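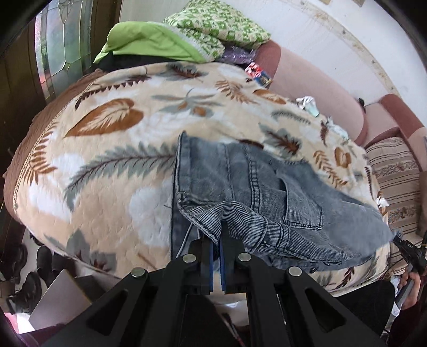
Water Use and Drying Energy in Shared Household Laundry
Project report, Environmental Engineering Laboratory II
Submitted 21/09/2021

1. Background

Residential laundry is usually studied one household at a time. Shared laundry rooms get less attention, although they are common in student housing and older apartment blocks. The machines are larger, the users do not pay per load in many buildings, and the settings chosen are often left over from the previous user. This project looked at one such room, in the Zasthorpe residence, and asked how much water and electricity could be saved by changing the default program and the spin speed.

Denim was chosen as the reference fabric. It is heavy, it holds a large amount of water after spinning, and it is dried by machine more often than its labels recommend. Results for cotton shirts or bed linen would differ and are outside the scope of this report.

2. Equipment and method

The room contains front-loading washers and vented dryers, all on the same electrical panel. One washer and one dryer were reserved for the tests. Water was measured with an inline meter on the cold supply. Electricity was logged at the plug with a Susine data logger set to record every 2 seconds. The dry mass of each load was taken on a bench scale before washing, and the wet mass was taken directly after the final spin.

A total of 16 loads were run. Half used the default cotton program and half used the short program. Both groups were split again between the low and high spin settings. Detergent dose was held constant. Drying was stopped by the moisture sensor, and the load was then weighed again to check the sensor reading.

Residual moisture is given as the mass of water remaining after spin divided by the dry mass of the load. This is the same definition used in the Nygård course notes, and it allows a direct comparison with last year's project.

3. Results

The default program with low spin was the most expensive combination. Washing and drying together used 2485 Wh per load, most of it in the dryer. The short program with high spin used 1408 Wh per load. The difference is 1077 Wh, or 43 percent of the higher figure.

Spin speed had a larger effect than program choice. Loads spun at the high setting entered the dryer with less water, and the drying time fell accordingly. The program mainly affected water volume and the heating phase of the wash – it had almost no influence on residual moisture.

Two loads in the low spin group became unbalanced and the washer repeated the spin. These were kept in the data set. Removing them did not change the ranking of the four combinations.

4. Sources of error

The moisture sensor stopped early when the load was bunched near the door. Seams and waistbands were still damp in those cases, while the legs were dry. Room humidity was not controlled. Inlet water temperature was recorded but not corrected for, and a repeat of the tests in December would probably show a longer heating phase.

Wear on the fabric was not measured. A Brodatov abrasion tester was available in the textile lab, but the number of wash cycles was too low to give a useful reading.

5. Recommendations

The high spin setting should be made the default on all washers in the room. The change is made in the service menu and needs no new parts. A short notice next to the dryers should ask users to shake out heavy items before loading. Further work should cover mixed loads, and should log the dryers over a full term to find out how often the sensor program is used at all.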